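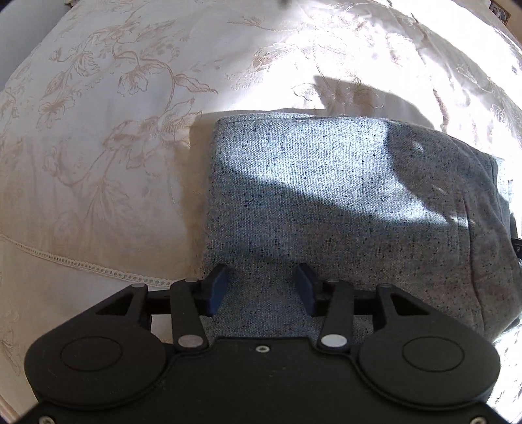
Photo: Welington Toledo / Arruda House project

Projects > Arruda House > Progress reports > May
Overview | Reports | Budget | Contacts

Progress report to the Orkau Fund, May

Work this period was on the bedrooms and the linen store. The first-floor bedrooms are furnished and the beds are made up. The laundry contract with Hirport started at the beginning of the month and covers sheets, towels and guest clothing. Bedspreads are washed separately, on a longer cycle.

The grant paid for 20 bedspreads and 67 sets of sheets. All of the sheets have arrived. The last 2 bedspreads are still with the supplier, Rullow, and are expected next month. We have kept the invoice for those items out of this claim.

Jailson Teixeira has written the folding and bed-making guide for new staff. Clothing is folded on the bed, then moved to the shelves by room number. We tried folding in the linen store first, but the counter there is too narrow for anything larger than a pillowcase.

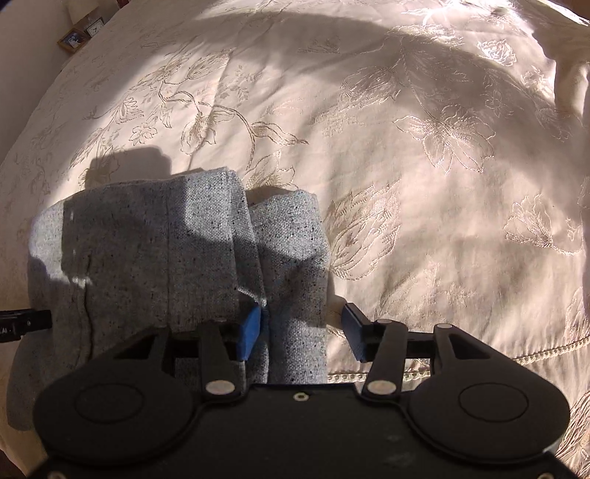 Folded grey fabric on an embroidered bedspread, Arruda House.

The embroidered bedspreads need more care than the plain ones we had before. Staff have been asked to check the stitching for pulled threads at each change and to report damage the same morning. One has gone back to Hirport for repair.

Spending is within budget. We request release of the next payment of $2000, to cover shelving for the second linen store and laundry costs through the end of the quarter. Receipts are attached. Questions on the figures should go to Welington Toledo.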